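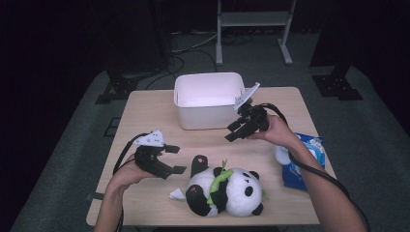 Estard Robotics Club: Frequently Asked Questions

Last updated 28 Feb 2024

Who can join?
Any student enrolled at Orkumdale, in any major. Programming experience is useful but not required. New members complete the safety sheet and one introductory session before handling equipment.

What is this term's project?
Tabletop pick and place. Members record two-handed demonstrations with a pair of hand-held grippers, then train a model on the recordings. The current task set uses a white plastic bin and soft objects, including a stuffed panda with a green bamboo stalk.

Why soft objects?
They deform under the fingers and rarely come to rest the same way twice. Rigid blocks were used until January and gave recordings with too little variation.

How many recordings do we have?
1708 were accepted as of this update. Each member is asked for 20 per session. The target for the panda task is 500 – 142 are still to be done.

What makes a recording unusable?
A cable caught on the table, a hand blocking the fingers during the grasp, or an object pushed off the table. Mark it as rejected in the log. Do not delete the file.

How should I hold the grippers?
One in each hand, cable running back along the forearm. Start with the jaws open. Do not adjust the white mounts on top; moving one means a new calibration for both units.

Is there a competition?
Yes. Teams of up to four may enter the Mirzaei Challenge in the spring. Entries must run on Erent, the club's own control software.

Can I take equipment home?
No. Laptops with copies of the recordings can be signed out for a week.

Who do I contact?
Miloslav Kadlec, faculty adviser. Put the session number in the subject line if the question concerns a recording.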